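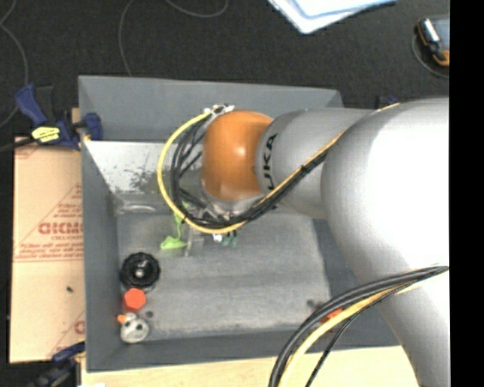

KUKA robot arm with an orange wrist joint.

Somtochukwu Abubakar has edited adult films at the Udanance studio long enough to remember shipping discs. When I reach him on the phone it is ten in the morning and he is already at work on the August releases.

"People imagine that I watch and enjoy," he says. "I watch for the sound. If a truck passes outside, I must cut, and then the light does not match anymore."

His newest title is Brannigan, a gay feature with a real story and, by his count, 102 separate cuts in the first version. Two of the longer dialogue parts were removed after the test viewing. He was sorry about one of them. "The actors had learned the lines so well. But subscribers were skipping it, and I can see this in the numbers."

Zohreh Sadeghi joins the call later. She takes care of the paperwork for performers, and she speaks more slowly than he does. Every performer shows identification and age documents before the booking is confirmed, she explains, and fills in a list of what he will do and will not do. "The list can change on the day of the shoot – also in the middle. Then we stop and write the new one. We don't discuss it."

I ask about money. The studio lost 1000 subscribers when its old payment company, Enico, closed the account with short notice. Most came back, but it took until spring. "In this business you always need a second bank," says Abubakar.

The next production is called Grollska and will be filmed in a rented house by a lake. Sadeghi has asked for better heating in the changing room. Abubakar has asked for a house far from the road.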